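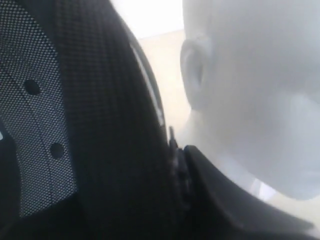

Selon Josué Queiroz, un groupe qui répète trop finit par jouer propre, et le public du vendredi soir n'est pas venu pour ça. Je commence par cette phrase parce qu'elle m'a agacé tout l'hiver.

(Laisser passer les rires, s'il y en a.)

Sujet du jour : comment un quatuor à cordes pincées prépare une tournée sans se fâcher. Nous y sommes presque parvenus.

Rappeler le départ : janvier, Helten, 4 musiciens, 20 morceaux sur la liste. Le banjo en voulait davantage. Le banjo en veut toujours davantage.

Premier concert à Torkthorpe. Son correct, accueil poli – ce qui, là-bas, passe pour du délire. Nous avons joué la valse lente en troisième position. Ne plus jamais faire cela.

Starneck ensuite. Salle de 1000 places, cinq rangs occupés. On joue autrement devant cinq rangs : on entend les manteaux. Raconter la corde de mandoline cassée pendant le solo, mais vite, je m'étends trop d'habitude.

Jouer ici l'extrait de « Hjaltested », version courte. Si l'accordeur est introuvable, chanter le thème et assumer.

Revenir à Queiroz. Je lui donne raison sur les morceaux rapides. Pour les harmonies à trois voix, qu'il vienne les chanter sans répétition, je lui prête mon micro.

Questions de la salle. À celui qui demandera la différence entre violon et fiddle : répondre « le prix », puis passer au suivant.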